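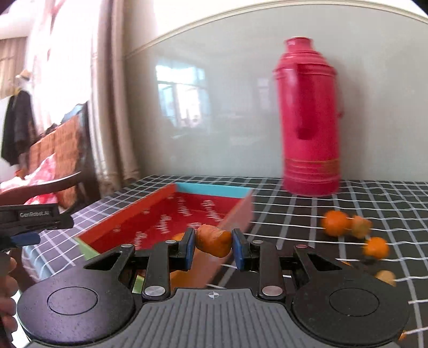
9 May 2018

Finally got the Bilo samples through the furnace, all 19 of them, and I'm a lot happier than I was when we did the April batch! The buttons came out clean, the slag broke away with a couple of taps, and I only swore at the mold once (the old one with the chipped lip, somebody please let me throw it out).

Started at 1,098 degrees and left it there. I know the Starnness sheet asks for a bit cooler with this flux, but these are the high sulfide ones from the bottom of the hole and they were sluggish last time, so I went my own way and wrote it on the job card. If head office asks, blame me.

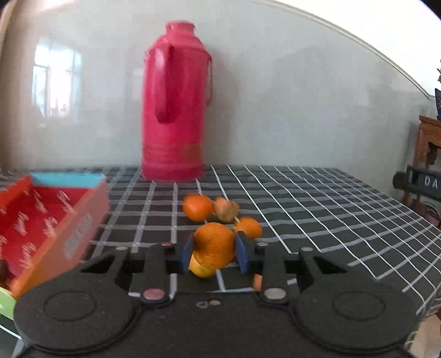

The two duplicates agree nicely. The blank is fine too, a hair above nothing, same as it always is on that balance. What I don't like is the standard, which read low again. Not low enough to fail the batch, but that's three in a row now on the same side, and I'm starting to suspect the jar and not us. It's been open since before the merger talk started and the lid never did seat right. Opened a fresh one and will run both side by side tomorrow.

Alla pit samples are still in the drying oven. They showed up soaked, bags and tags and all, and a few of the tags are barely readable. I copied what I could make out into the sample book in pencil and put a question mark next to the ones I guessed at. Don't ink those in until the site office gets back to us!

Also, Tetteh want their results a week early. Everybody wants everything early at the moment, what with the two companies counting each other's ounces before the deal closes. Told them up to 15 a day is what one furnace can do on top of our own work, and they went quiet, so maybe that's settled.

To do: order cupels (we're down to the last box), recheck the 2 kg splits on the riffle, clean the hood filter, find out who has the good tongs.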